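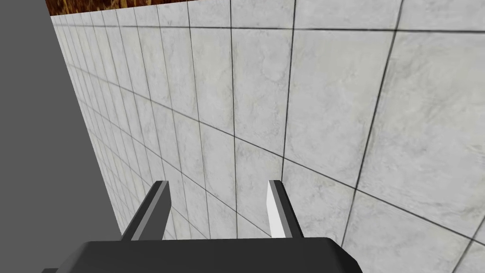 February
By Kwabena Arthur

Teaching a robot by remote control is skilled work and should be paid as such. I spent a winter doing it for Skodow, mostly in simulation, steering an arm through the same reach 300 times. Much of the time your view is the wrist camera and little else: two open fingers, a lot of marble tile at a steep slant, dark grout lines you learn to steer by. You have no feel in your hands, so your eyes do all of it.

My old shift partner, Yaw Aryee, disagrees with me. He thinks anyone can pick it up in 10 minutes, and he's right that anyone can move the arm. But the robot copies what it's shown. If I hesitate before every grasp, it learns to hesitate. Of the 888 runs we recorded at Butthorpe, 53 were thrown out, nearly all done by tired people late in the evening.

Employers who want good demonstrations should pay for them, and keep shifts short.

Related
Lenihan to close its night shift
Hand guiding or joystick? Readers reply
Pravov hiring operators again

We use cookies to improve this site. By continuing you accept our cookie policy.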